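The Ferry to Drondell

I had waited 663 days for that ferry, and when it finally came around the point with all its lamps lit, I yelled so loud that the dogs on the pier yelled back! 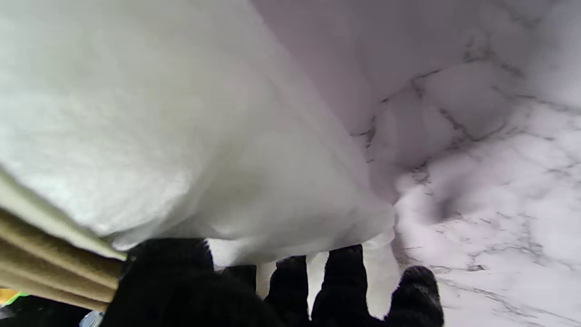 You have to understand what Drondell means to people from Hayes. We grow up looking at it. On a clear evening you can see the whole island from the school steps, the green top and the yellow cliffs and the one thin waterfall that blows sideways when the wind is up, and every kid in town has a plan for getting there. Mine began at my grandmother's washstand, with its white marble top and the gray veins running every which way through it, branching and crackling like rivers on a chart. She used to drop a big white towel on it after my bath, one of those thick, fuzzy ones, and the folds would puff up into hills, and I would stand there dripping and tell her that the towel was Drondell and the marble was the sea. "Then you'd better learn which river goes there," she said, and she let me trace them with one finger until my teeth chattered.

The ferry had stopped running when the old landing on the island washed out. First they said it would be back by summer. Then they said the summer after. I kept my ticket in a coffee can with my fishhooks, and it came to smell like both, and I took it out most nights just to read it. Hayes to Drondell, one passenger, deck. What a beautiful bunch of words!

So there I was in July at five in the morning, first in line, with a cheese sandwich, a raincoat, a flashlight and my grandmother's brass compass, which points a little to the left of north and always has. She was too stiff in the knees to come. She had sent me off with the compass and one instruction: find the bell.

Everyone in Hayes knows about the bell. It hangs in the lighthouse on the far side of Drondell, the one called Flaltari, and my grandmother heard it once when she was nine and fog had swallowed her father's boat. She said it didn't sound like metal. She said it sounded like somebody humming in the next room. They steered for it and came in under the cliffs without a scratch, and she never got to go up and see it, as her father wanted to be home by supper.

The crossing took most of the morning and I loved every minute. I loved the engine thumping up through my shoes. I loved the woman selling hot pears out of a bucket, and the man who was taking a goat to his cousin and had to keep apologizing for it. Spray came over the rail and got my sandwich, and I ate it anyway, and it was the best sandwich of my life. Halfway over a pair of porpoises came up on the left side, and the entire ferry ran left to see them, goat included, and the captain shouted at us to spread out before we all went swimming.

And then the island was right there, so much bigger than a towel. From Hayes you can't see that the cliffs are full of birds. You can't smell the thyme. The waterfall, the one that blows sideways, lands on the new dock when the wind is wrong, and the wind was wrong, and we all walked off the boat through it shrieking.

There are 1,407 steps up to Flaltari. I know because the number is painted on the bottom one, along with a rude drawing of a tired donkey. I went up the first 30 at a run. After that I went up the way the donkey would have. The path goes through pines, then through a field of blue thistles as high as my elbows, and then there are no plants at all, just bare yellow rock and wind and the tower standing up at the end of it with its paint peeling off in long curls.

The keeper was an old woman in a fisherman's sweater. She was eating soup, and she didn't seem surprised to see me.

"You're from Hayes," she said. "You people always come up here out of breath."

I asked about the bell. She pointed up with her spoon.

It was small! I'd pictured something as big as a cow. It was hardly bigger than a soup pot, green all over, with a dent in one side, and there was a scrap of old wool blanket wound around the clapper and tied with cord. The keeper said the one before her had done it, and the one before him. A bare clapper was too sharp, and in fog it seemed to come from everywhere. With the wool on, a sailor could tell where it was.

"Go on," she said. "One pull. There's no fog, so they'll all wonder."

I took hold of the rope. Across the water I could see Hayes, the whole town no longer than my thumb, and somewhere in it a porch, and on the porch a woman of eighty with bad knees who had told me she would be sitting outside from noon until 4 and not a minute longer on account of the bugs.

It was ten after three by the keeper's clock. I pulled.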